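힌엔트 고객지원 게시판 > 문의 내역 > 플레이 오류
제목: 패치 이후 빈디츠 보조 무기 재장전이 중간에 끊깁니다
상태: 해결됨
등록일: 2022년 4월 20일
게임: 가노
작성자: Dzifa Kpodo

안녕하세요, 늘 고생 많으십니다. 가노를 베타 때부터 즐겨 온 유저입니다. 문의를 남기는 건 처음이라 글이 조금 길어질 것 같은데 너그럽게 읽어 주세요.

이번 패치를 받고 나서 빈디츠를 보조 무기로 들면 재장전이 중간에 끊깁니다. 장전 동작은 끝까지 나오고 소리도 철컥 하고 잘 나는데, 탄창 숫자가 그대로예요. 다시 R을 누르면 그제야 채워집니다. 주무기로 들었을 때는 멀쩡하고, 다른 보조 무기들도 괜찮습니다. 제가 빈디츠를 정말 아껴서 강화를 끝까지 해 둔 터라 다른 걸로 바꾸기가 영 아쉽네요 ㅠㅠ

제가 해 본 것들을 적어 둡니다.
게임 재시작, 변화 없음.
파일 무결성 검사, 이상 없다고 나옴.
키 설정 초기화 후 R 대신 마우스 옆 버튼에 재장전 지정, 똑같음.
훈련장에서는 안 생기고 아그바야니 협곡에서만 생김. 협곡 중에서도 아래쪽 동굴로 들어간 다음부터 그렇습니다.

혹시 제가 끼운 부품 때문인가 싶어서 확장 탄창도 빼 봤는데 그래도 마찬가지였어요. 번거로우시겠지만 한번 봐 주시면 정말 감사하겠습니다.

답변: Gunther Frerichs (힌엔트 고객지원)

안녕하세요, Dzifa Kpodo 님. 베타 때부터 함께해 주셨다니 저희가 더 감사드립니다. 훈련장과 협곡을 나눠서 확인해 주신 덕분에 어디부터 봐야 할지 금방 정할 수 있었습니다.

저도 내부 계정으로 빈디츠를 들고 동굴까지 내려가 보았는데 처음에는 재현이 되지 않았습니다. 번거로우시겠지만 아래 내용을 알려 주시면 큰 도움이 되겠습니다.

설정 > 화면에서 프레임 제한 값이 얼마로 되어 있는지
장전 속도 증가 효과를 쓰고 계신지, 쓰신다면 능력치 창에 표시되는 수치
문제가 생길 때 네트워크 지연 표시가 어떤 색인지

로그 파일도 첨부해 주시면 좋겠습니다. 게임 폴더 안의 logs 폴더를 통째로 압축해 주시면 되고, 개인 대화 내용은 들어 있지 않으니 안심하셔도 됩니다.

추가 글: Dzifa Kpodo

빠른 답변 감사합니다! 직접 동굴까지 내려가 보셨다니 괜히 죄송하네요. 거기 몹들이 꽤 아픈데요.

프레임 제한은 45입니다. 노트북이 오래된 거라 열이 좀 나서 낮춰 놓고 씁니다. 장전 속도는 능력치 창에 125%라고 나와요. 장신구에 붙은 옵션이랑 지난번 이벤트 칭호 효과가 합쳐진 값 같습니다. 지연 표시는 계속 초록색이었습니다.

로그 올렸습니다. 압축을 했는데도 파일이 생각보다 커서 한 번 실패하고 다시 올렸어요. 앞에 올라간 게 남아 있으면 지워 주세요.

답변: Gunther Frerichs (힌엔트 고객지원)

보내 주신 로그 잘 받았습니다. 먼저 올라간 파일은 삭제해 두었습니다.

알려 주신 값을 그대로 맞추고 다시 내려가 보니 저도 같은 증상이 나왔습니다. 로그에는 장전 완료 신호가 동작이 끝난 뒤에 도착해서 버려졌다는 기록이 반복해서 남아 있었고요. 프레임 제한이 낮고 장전 속도가 기본보다 빠를 때, 빈디츠의 보조 무기용 동작에서만 두 시점이 어긋나는 문제였습니다. 동굴에서만 느끼신 이유는 그 구역의 조명 효과 때문에 프레임이 더 떨어지기 때문으로 보입니다. 훈련장은 워낙 가벼운 맵이라 티가 안 났던 것 같습니다.

개발팀에 전달했고 수정은 6월 정기 패치에 들어갈 예정입니다. 그때까지는 아래 방법 중 편하신 쪽을 써 주세요.

1. 설정 > 화면 > 그림자 품질을 2단계로 낮춥니다. 프레임 제한은 그대로 두셔도 됩니다.
2. 장전 속도 칭호를 잠시 해제합니다. 장신구는 빼지 않으셔도 괜찮습니다.

불편을 드린 점 사과드리며 우편함으로 3000 크레딧을 보내 드렸습니다. 우편은 받지 않으시면 사라지니 접속하실 때 꼭 챙겨 주세요.

추가 글: Dzifa Kpodo

와, 1번으로 하니까 바로 됩니다! 동굴을 끝까지 돌고 왔는데 한 번도 안 끊겼어요. 그림자가 조금 뭉개져 보이긴 해도 싸우다 보면 신경도 안 쓰이네요. 칭호는 제가 고생해서 딴 거라 계속 달고 다니려고요 ㅎㅎ

크레딧도 잘 받았습니다. 안 주셔도 되는데 감사합니다. 패치 나오면 그림자 다시 올려 보고, 또 끊기면 여기에 이어서 적을게요. 건강 잘 챙기세요!

처리 결과: 임시 조치로 해결, 수정 패치 대기
담당: Gunther Frerichs

첨부 이미지 1

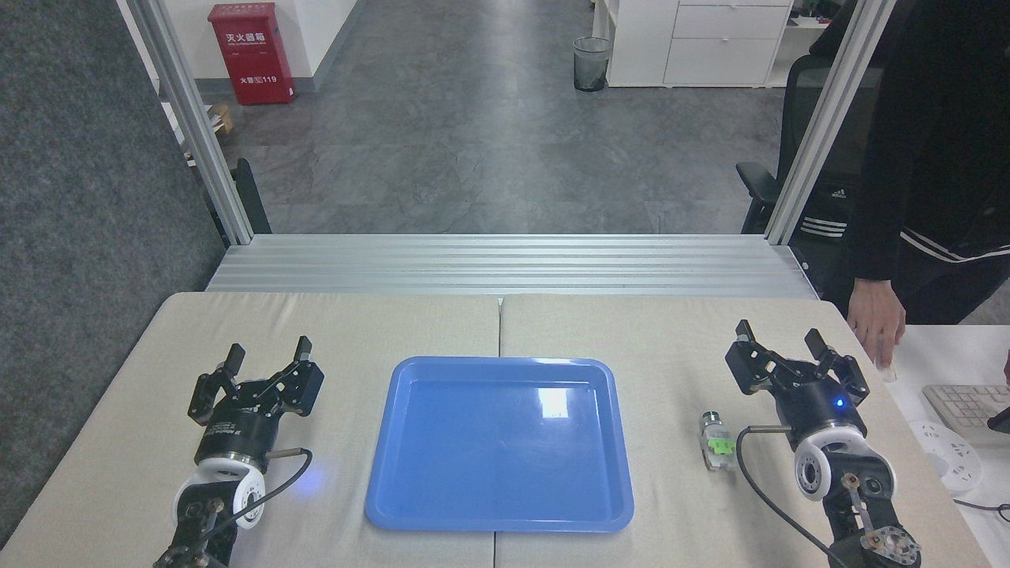 베이지색 패드 위의 파란색 트레이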